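Indicator lamp

An indicator lamp (most people I know just say pilot light, which confuses anybody with a gas stove) is a small light that tells you the state of something you can't easily see for yourself. Power on, pump running, door open, something wrong. I've been keeping this entry in my little encyclopedia of everyday signals for a while now, and it keeps growing, so bear with me!

Where they came from

The first ones were tiny filament bulbs behind a piece of colored glass. They worked fine, but they ran warm and they burned out, and a burned-out bulb looks exactly like a machine that's switched off. Old operators got into the habit of pressing a "lamp test" button at the start of a shift, which lights every bulb at once so you can spot the dead ones. Plenty of panels still have that button.

Neon lamps came next for a lot of household stuff. If you grew up with a coffee maker or a power strip that had a flickery orange glow in the switch, that was probably neon. They last for ages and sip power, but you only get that one orange color unless you cheat with a coating. LEDs have taken over nearly everything since then.

What the colors mean

There are standards for this, and they mostly agree with what you'd guess. Red is for danger or an emergency, the kind where you need to do something right now. Yellow or amber means something is off and could get worse. Green is normal. Blue means a person has to do something (press reset, say), and white is the neutral one for when none of the others fit.

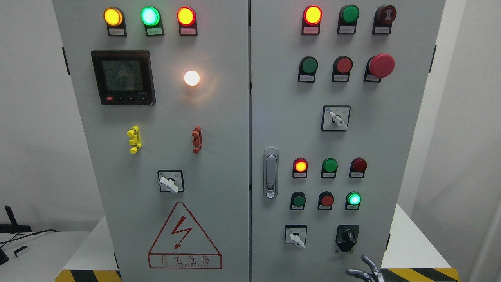
Amber, green and red-orange indicator lights in a row on a cabinet door.

But – and this is where I get a bit carried away – older panels often follow their own rules. In a lot of electrical work red meant "energized" and green meant "off and safe to approach", so red was the everyday color and nobody panicked about it. On three-phase supplies you may also find one lamp per phase, each in its own color, and all of them lit is just what you want. You really do have to read the label.

My own favorite case is the old Barura pumping station near Neston. Theano Spanos worked there for years and let me look through her maintenance notebooks, and she'd listed 91 lamps on the main board, 7 of them blue. Four of those blue ones were wired to nothing at all. They'd been left over from a Gerlach control system taken out one July, and the holes would have looked ugly, so the lamps stayed.

Color vision

Red and green are the pair that people with the most common kind of color blindness mix up, so good designs don't lean on color alone. Position helps, and so does flashing. A fast flash usually means "new alarm", and it goes steady once somebody has acknowledged it.

See also: annunciator panel, push button, stack light, warning buzzer

Last edited Mar 20, 2024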